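Enciclopedia > Robótica > Aprendizaje automático > Recogida de demostraciones

Recogida de demostraciones (robótica)

Imprimir | Enviar por correo electrónico

La recogida de demostraciones es el conjunto de procedimientos con los que se reúnen ejemplos de una tarea para que un sistema de aprendizaje pueda reproducirla con un robot. Cada ejemplo, llamado episodio, contiene las imágenes de una o varias cámaras y, en paralelo, las posiciones de las articulaciones y la apertura de las pinzas. El término se usa sobre todo en el aprendizaje por imitación, donde la política de control se ajusta a lo que hizo una persona al manejar los brazos.

Puesto de trabajo

El puesto más común consta de dos brazos fijados a un mismo soporte, una superficie delante de ellos y paredes lisas. Las paredes reducen los cambios de fondo entre un episodio y otro. Las cámaras se reparten en dos grupos: las fijas, que abarcan toda la superficie, y las de muñeca, que se desplazan con la pinza.

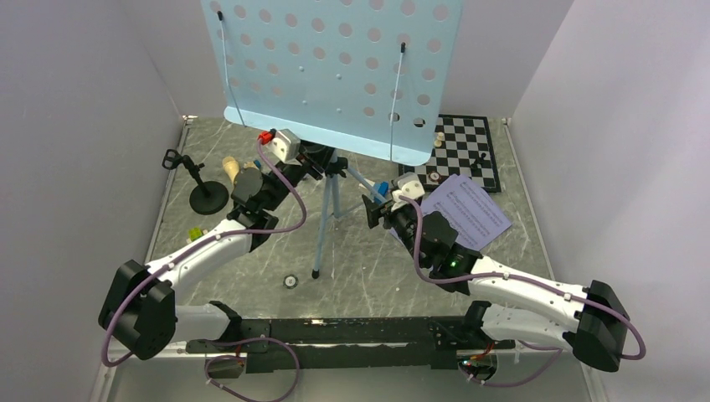

Puesto de dos brazos con un atril, un soporte de micrófono y piezas de ajedrez, visto por la cámara fija.

El cableado de las cámaras de muñeca se lleva por el exterior de los brazos en muchos montajes y limita el giro de las últimas articulaciones. En el proyecto Grevness, coordinado por Catalina Gaete, el recorrido de los cables se revisa antes de cada serie – un conector flojo puede dejar episodios sin una de las vistas.

Selección de objetos

Los objetos se eligen por lo que exigen a la pinza y a la visión. Los soportes con varillas finas son difíciles de segmentar y ocultan parte de lo que hay detrás. Un tablero de ajedrez aporta un patrón regular de alto contraste, y una hoja de papel con notación musical introduce un elemento plano que se levanta mal con dedos rígidos. También se incluyen objetos pequeños que no intervienen en la tarea, conocidos como distractores. Su posición cambia de un episodio a otro para que el sistema no la tome como referencia.

La colección Dalisay, descrita por Hipólito Bravo y Tsung-han Kao, emplea 74 objetos repartidos en grupos temáticos. Los de música y los de juegos de mesa se mezclan en las series finales.

Vistas de muñeca

La cámara de muñeca ofrece detalle en la zona de contacto, pero pierde el contexto. Los dedos ocupan una parte considerable de la imagen y un objeto alto puede quedar fuera de campo por arriba. Por ese motivo se graba junto con la vista fija y no se anota por separado. 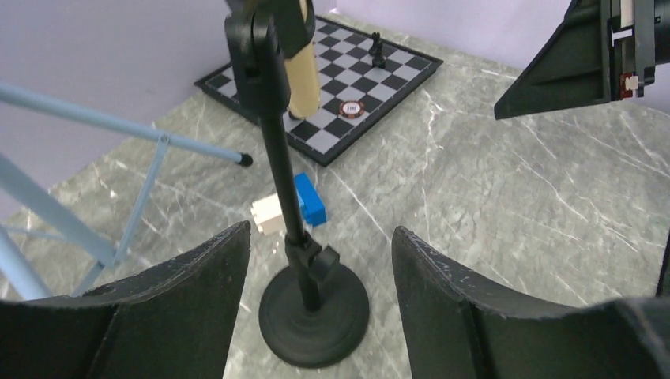
Vista de muñeca: el soporte negro y, detrás, el tablero con una ficha de póquer marcada «100».

El desgaste del borde de los dedos es visible desde esta posición. Algunos equipos lo registran en la ficha del episodio, porque un par de dedos nuevo modifica tanto el agarre como el aspecto de la imagen. Jean MacRitchie propuso anotar también qué objetos quedan ocultos tras una varilla o un tubo durante la aproximación. La propuesta se adoptó en Grevness en marzo, con una sola categoría para la oclusión parcial y la total.

Registro y depuración

Al terminar un episodio, el operador lo marca como válido, fallido o dudoso. Los fallidos se conservan en la mayoría de los protocolos, separados del resto. La primera entrega de Dalisay reunió 3057 episodios, de los que 1747 pasaron la revisión. Entre las causas de descarte figuran la pérdida de sincronía entre cámaras, los objetos ya desplazados al inicio y las pausas largas del operador.

La herramienta de revisión Huvis muestra las vistas en paralelo y permite recortar el principio y el final de cada grabación. Jisamach, anterior, trabaja solo con la cámara fija. Iara Zúñiga comparó ambas sobre 64 episodios y halló las mayores diferencias en el cierre de la pinza, que en la vista fija suele quedar tapado por la propia muñeca.

Véase también: aprendizaje por imitación, teleoperación, manipulación bimanual, oclusión.

Última revisión: miércoles, 8 de abril de 2020

Imprimir | Enviar por correo electrónico
Compartido 64 veces | 0 comentarios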